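Climano Furniture Care: Frequently Asked Questions

Last updated 3/26/26

The following answers apply to wood tables, desks and benches purchased from Climano showrooms or through the Climano website. Customers who bought a Climano product from another retailer should contact that retailer first.

Orders and Delivery

How long does delivery take?
Items held in stock at the Hulusport warehouse are delivered within 7 business days. Made-to-order tables take longer, and the expected date is given on the order confirmation. If the date changes, Climano will write to the email address on the order.

Can I change the delivery address after ordering?
Yes, until the order has been marked as dispatched. Sign in to your account, open the order and select Edit Address. Orders placed by telephone must be changed by telephone.

Does the delivery team carry furniture upstairs?
Standard delivery is to the first dry room on the ground floor. Delivery to upper floors must be booked when the order is placed. The customer is responsible for checking that the item will fit through doors, stairwells and elevators. Packed dimensions are listed on each product page.

Will you take away my old table?
Removal of one item of similar size may be added to any order in the Hulusport delivery area. The item must be empty, taken apart where possible, and ready on the day. Removal is not offered in Ogola at this time.

Finishes and Daily Care

Which finish does my table have?
The finish is printed on the label fixed to the underside of the top. Climano uses two finishes: Kustia Oil, a penetrating oil, and Kustia Seal, a clear film finish. Care instructions differ, and the wrong product may leave a cloudy surface.

How should I clean the surface?
Wipe with a soft, damp cloth in the direction of the grain and dry at once with a second cloth. A small amount of mild dish soap may be used on greasy marks. Do not use bleach, ammonia, scouring powder or steam cleaners on either finish.

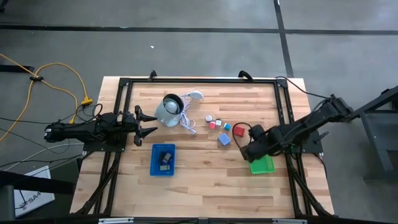

Standing water should be removed promptly, particularly along joints and at the ends of boards. Coasters and mats are recommended for daily use. Rubber-backed mats can discolor an oiled top and should not be left in place overnight.

How often should an oiled top be treated again?
Apply a thin coat of Kustia Oil twice in the first year and once a year after that. Kitchen tables may need more frequent care. Leave the oil on the wood for 20 minutes, then remove all excess with a clean, lint-free cloth. Allow the surface to dry overnight before use.

What should I do with the used cloths?
Cloths soaked with oil can heat up and catch fire without a flame. Lay them flat outdoors to dry, or place them in a metal container filled with water and close the lid. Never leave them folded or in a pile.

Can I remove a scratch myself?
On an oiled top, light scratches may be sanded by hand with fine paper, following the grain, and then oiled. Sand a wider area than the scratch so that the repair blends in. Sealed tops should not be sanded at home. Please request a repair quotation.

Why has a small gap appeared between two boards?
Solid wood shrinks in dry air and swells in damp air. Narrow gaps are common during the heating season and often close again by April. Keep the table away from radiators and direct sun. A gap that remains open through the summer should be reported.

Warranty and Repairs

What does the warranty cover?
Tops and frames are covered for 3 years against faults in materials and workmanship. The warranty does not cover stains, heat marks, normal movement of the wood, or damage caused by unsuitable cleaning products.

How do I make a claim?
Complete the claim form in your account and attach photographs of the label, the whole item and the affected area. A reply will be sent within 2 business days. Please do not attempt a repair while a claim is open.

Can my table be repaired at home?
Minor repairs are carried out at the customer's address in Hulusport and Ogola. Larger work, including full refinishing, is done at the workshop, and collection is arranged by Climano.

Is the warranty transferable?
The warranty may be transferred once. The new owner must register the item using the number on the label and provide a copy of the original receipt.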